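How a Robot Learns to Put Memory in a Computer
A look at the Covier Bench Kit
By Bezawit Mamo
September 2, 2018

Most robots in factories do one thing. They pick up the same part, in the same spot, and put it down in the same place all day. A desktop computer is a harder job. The parts are small, the slots are narrow, and there are cables in the way.

The Covier Bench Kit is a set of tools and lessons for teaching a robot arm to build a computer. It is sold to schools and training centers that already own an arm. The arm does not come in the box. This article explains what the kit does and how well it does it.

What the robot has to work with

A computer case is usually tall and narrow. For this job it lies on its side with the side panel off, so the robot can reach in from the top. The large green board inside is the motherboard. Nearly every other part connects to it.

Memory comes on thin boards called modules, or sticks. Each stick has metal contacts along one edge. The contacts have to go into a long, narrow slot on the motherboard. If the stick is tilted even a little, it will not go in. If it is pushed too hard, the stick or the slot can break.

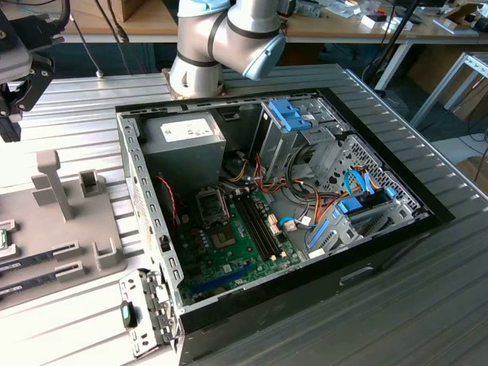 A robot needs to know where everything is before it moves. Engineers give each place a set of numbers. One number is for left and right, one is for forward and back, and one is for up and down. Three more numbers tell the robot which way its hand should point. If someone bumps the case, the numbers for the case are wrong, and they must be measured again.

The gray plastic fixture in the kit makes part of this easier. A fixture is a holder that keeps parts in a known position. The sticks wait in the fixture, lying the same way each time, so the robot does not have to search for them.

The steps

The kit's lesson book breaks the job into short moves:

1. Move the gripper above the fixture.
2. Lower it and close the fingers on one stick.
3. Lift straight up.
4. Move over the case, staying higher than the cables.
5. Turn the stick to match the slot.
6. Lower it slowly until it touches.
7. Push down, then open the fingers.

Step 6 takes the longest to teach. The robot has to feel the slot. A force sensor measures how hard the stick is pressing against it. When the force goes up too early, the stick is probably resting on the edge of the slot. The program then backs up a tiny distance, shifts to one side, and tries again.

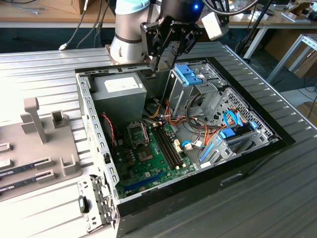
The fingers matter as much as the program. Wide fingers hold a stick firmly but may hit the parts next to the slot. Narrow fingers fit better, but the stick can turn in their grip. The kit includes two sets of finger tips, and the lesson book has students try both and write down what happens.

How it did in our test

Robel Fikre and Chia-jung Hsieh ran the memory lesson 41 times. The robot missed the slot in five of those runs. Most of the misses came after the case had been moved and not measured again. Setup took one afternoon.

The lesson book has 16 chapters. The first few are clear. The chapter on force uses the word "threshold" many times before explaining it. A threshold is a limit. When the force passes the limit, the robot stops.

The plastic fixture has no clamps for holding it to the table. We think it should. The kit is meant for ages 12 and up, and an adult must be present whenever the arm has power.

Words to know

Gripper: the hand of a robot.
Fixture: a holder that keeps a part in a known place.
Motherboard: the main circuit board of a computer.
Force sensor: a device that measures a push or a pull.

Contact the editors | Copyright 2018 Skemasley | Back to top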